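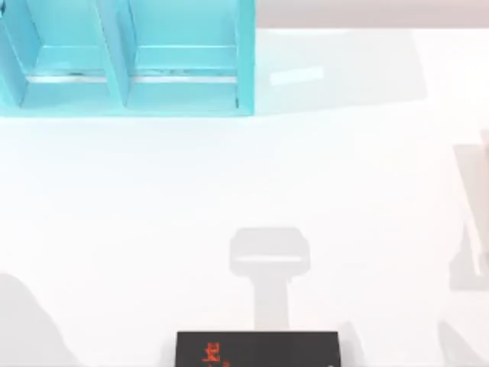

Speaker notes – "A Place to Put It Down"
Manalastas Library Hall, evening talk, 2021-07-23
Janelle Agbayani

Opening (slow down, let people find seats)

Hello everybody, and thank you for coming out on such a sticky evening! I'm Janelle, I teach evening classes in bookkeeping, and I am going to talk to you about mail. Paper mail. The stuff on the end of your kitchen counter right now.

Ask for hands: who has an unopened envelope at home that is more than a month old? Put my own hand up too. Wait for the laugh, then keep going.

How I got into this

Tell the Stostside story. My first apartment there had a radiator shelf by the door, and everything landed on it – bills, menus, a jury summons, birthday cards from my aunt. When I moved out I cleared that shelf in one go and counted 212 pieces of paper. I still have the list! Of those, 35 needed me to do something. The rest could have gone straight into recycling on the day they arrived.

Pause on the 35. That number changed how I think about paper. I had been scared of a heap that was mostly pizza coupons.

Two compartments, side by side

Point back to the opening slide. Two openings with a divider between them, and for home mail I really believe that's enough. Mine are called DO and KEEP.

DO is anything with a job attached. Pay it, sign it, call them, send it back.

KEEP is anything you might be asked for later. Tax forms, the lease, the vet's vaccination record.

Someone always asks about a third one for "maybe." I had a maybe tray for years and I loved it dearly and I never once looked inside it. If you're torn, it goes in DO, and the job is to decide.

(Skip the label maker tangent unless we're ahead of time. Masking tape and a marker, move on.)

Where to put it

This is the part I get most excited about, so watch the clock.

Stand where you stand when you come through the door. Keys in one hand, bag on the shoulder, maybe a kid or a dog pulling at you. How far can you reach? The sorter goes inside that reach. Mine spent a whole winter in the study, fourteen steps from the door, and the mail simply piled up in the hall. I moved it next to the coat hooks and the pile was gone in a week.

Open front beats a lid. You want to see paper from across the room. A lid is one more thing to lift with a bag on your shoulder.

Recycling bin directly underneath, if there's floor for it.

The weekly sit-down

Twenty minutes, same chair, something nice to drink. Take everything out of DO. Open all of it first, before you deal with any of it – it's so much calmer when there are no surprises left. Then work from the quickest to the slowest. If something can't be finished, write the next step on the envelope in pencil and put it back.

KEEP only needs emptying once a season. I do mine in July, when work is quiet, and it goes into one accordion folder per year.

The Drulbridge class

My Drulbridge evening group tried this together last year, and they were wonderful about it. We tallied every item that came into their homes over one month, 256 in total, and 181 went into the recycling unopened or nearly so. Read out the note from the man who found an uncashed refund check in an old seed catalog. Let him have his applause even though he isn't here!

Mention the Bralutton folks too – they're running the same tally this fall and would love more households. Sign-up sheet is by the coffee urn.

Questions I usually get

Paperless billing? Yes, go for it, but switch one account at a time and write down which ones you changed.

Shredding? Anything with an account number or a signature. The library has a shredder, ask at the desk.

Sharing a home with a piler? Give them their own compartment and don't touch it. I mean that with love.

How long to keep tax papers? Depends on your situation, so check with whoever does your return.

Close

Tonight's homework: one envelope. Pick the one you've been walking past, open it standing up, and put it in DO or KEEP or the bin. Come and tell me what it was – I'll be at the back by the cookies until they turn the lights off.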